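How to Get the Most Out of a Robot Open Day

Posted 16/02/2023

We went to our second open day at Skinberg last August, and I came home wishing I'd planned it a bit better (I missed the whole morning talk hunting for parking!). So if you're thinking of going to one, let me save you some trouble.

Start by signing up early. Our group was number 68 on the list and we still waited a good while for the hands-on tables. Wear flat shoes, bring a snack, and head for the back of the hall first, while everybody else is crowding the front.

Once you're at a demo table, ask whether you can stand on the operator's side. It makes such a difference. Then watch one pick from beginning to end before you ask anything, and pay attention to how wide the fingers open for each thing on the table. A clear plastic case and a bar of soap are a lovely pair to compare, one with crisp edges and the other all rounded off. When it's your turn, bring the arm in slowly and line up both fingertips before you lower them.

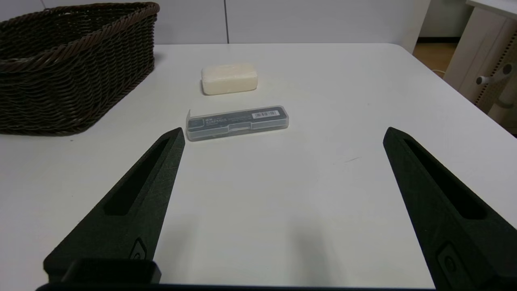 Sandro Serra wrote in to add that visitors should ask to see a missed grasp too, and then ask what the operator would change on the next try. He learned more from two fumbles at the Bomora open day than from all the smooth runs, and he still has his notes from it. I'm stealing that for our next trip, which will be to Pesameck if they open their doors again this August.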